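Handout 4: Comparing Grippers Fairly
Course notes for the end-effectors unit, revised 16/08/2021

Please read these before you come to the bench session, and bring them along with you (on paper if you can manage it, as the benches get crowded and laptops end up perched in silly places). They cover more than we'll have time to talk through together, and the part on finger pads near the end matters a good deal more than its position suggests.

Where we left off

Last time we talked about what a gripper has to do, and we came up with a long, cheerful list on the whiteboard: close on a thing, hold the thing, let go of the thing, and tell the controller something useful along the way. We also agreed that "which gripper is best?" is a question you can argue over for an entire afternoon without getting anywhere. What we want now is a smaller question that a table of results can answer. My favorite is this one: given the same object, the same starting place and the same person or program doing the closing, how often does the object end up where we wanted it?

You'll notice that this leaves out speed, price and how nice the thing feels in the hand. We'll get to speed in Handout 5. Price I leave to you and your future employers.

The three grippers

You will be working with the Fomau, the Lekmont and the Van Wijk. The Fomau is our motor-driven parallel gripper, and it goes on the arm at the far bench. The Lekmont is also parallel, but it runs on air, so it is either open or closed and has very little to say about anything in between. The Van Wijk is the hand-held one, with two fingers and a camera looking down toward the tips, and you carry it around and do the grasping yourself while the camera records.

Every year a few people feel that the hand-held tool is cheating, as there's no arm behind it. I have a lot of sympathy for this! But think about what it takes out of the comparison. With an arm, a missed grasp may be the gripper's fault, or the calibration's, or the planner's, or the fault of whoever bumped the bench. With the tool in your own hand, most of those go away, and what remains is the fingers, the pads and you. You bring errors of your own, of course, and we'll try to keep an eye on them by having each person do the same set twice.

The trial set

Each group runs 30 trials per gripper, split evenly over the objects in the tray. There are 13 object cards in the folder, and you'll draw from these so that you don't all end up with the easy ones. Put the object on its mark, open the gripper fully, approach from above, close, lift to the height of the gauge block, hold for a slow count, and set it down in the target square. Then write the result down before you touch anything else. I know it feels slow. People who plan to fill in the sheet afterward always remember their successes beautifully.

Please use only these marks on the sheet:

H = held and placed in the square
S = slipped during the lift or the hold
M = missed, never properly gripped
T = held but turned in the fingers by more than a little

The last one causes arguments, so settle within your group what "a little" means before trial one, write it at the top of the sheet, and stick to it. If you change your mind halfway through, start a new sheet.

Logging

The recordings from all three grippers go into Drarby, which you met in the second week. Give each run a name made of your group letter, the gripper and the trial number, in that order. Last July's groups left us 1,876 clips between them, and it was a real pleasure to work with those, mostly down to the fact that they were named consistently. The ones that weren't took up an evening of my life. You're welcome to browse that collection while writing your report, but don't mix those clips into your own numbers.

A word about the camera view on the hand-held tool. You want both fingertips in it for the whole grasp, from open to closed and back again. Check this before you begin by opening the fingers as wide as they go over a clear bit of table and looking at the picture. If one tip wanders out of view, loosen the camera bracket, nudge it, tighten it, and look again. It's fussy work and worth ten minutes.

Finger pads, and why I go on about them

Now we come to my hobby horse. If you read papers that compare grippers (there are 2 on the reading list, both short), you'll find the closing force, the stroke, the payload and the controller all reported with great care, and then hardly a sentence about the surface that touches the object. Yet that surface decides an awful lot. A fresh rubber face and a worn one on the very same finger can behave like two different tools, and if you test one gripper with good pads and another with tired ones, your lovely table of results is partly a table of pad condition.

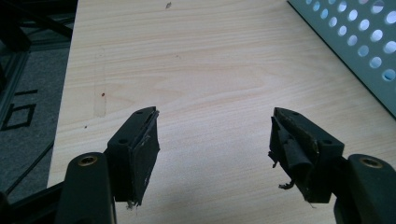

Pad wear rarely arrives evenly, so please judge each finger on its own and never write one word for the pair. Suppose you were filling in the condition line for these two. The left pad would get something like "facing layered and slightly separated along the upper edge, frayed at the lower tip," and the right would get a sterner entry, as its rubber is torn and peeling and a flap of it has curled outward. A loose flap like that is a worry for a comparison. It could fold under as the fingers close, or catch on the edge of a thin object, and either could turn up on your sheet as an S or a T that you'd be tempted to blame on the grip. I'd like that sort of detail in your notes, finger by finger, in plain words. "Pads a bit worn" tells the next reader hardly anything.

When you do your own pad check, look at the fingers open first and then closed on nothing. With them open, look along each edge for lifting. Press any raised corner with a fingertip and see if it stays down. With them closed, look for light between the faces, and try pulling a strip of paper out from the top, the middle and the bottom. If it slides out easily at one spot and holds at another, draw a small sketch of where. Do this before the first trial and after the last, and if the two checks differ, say so in the report.

Should you replace a damaged facing before testing? It depends on your question. If you want to know how the gripper design compares, then yes, put fresh facings on all three and say what you used. If you want to know how the gripper performs in the state people are using it, leave it be and describe the state carefully. Both are perfectly good studies. Trouble comes from starting one and drifting into the other, usually at trial nineteen or so when somebody can't bear it any longer and gets out the tape.

If you do fit new facings, clean off the old adhesive fully, line up the new piece with the edges of the pad, and leave it clamped for as long as the packet asks. Trim the tip last. Then repeat the paper strip check.

What to hand in

One report per group, four pages at most, with the trial sheets attached as they are (crossings-out and coffee rings included, I like to see them). I'd like your results by gripper and by object, your pad checks from before and after, and a paragraph on one result that surprised you. Please pick a clip from Drarby to go with that paragraph and give its full name so I can find it.

For next time, read the section on closing speed in the course pack and have a think about how you would time a grasp on the hand-held tool, where there's no controller log to lean on. Bring a rough idea, even a bad one. We'll start from those.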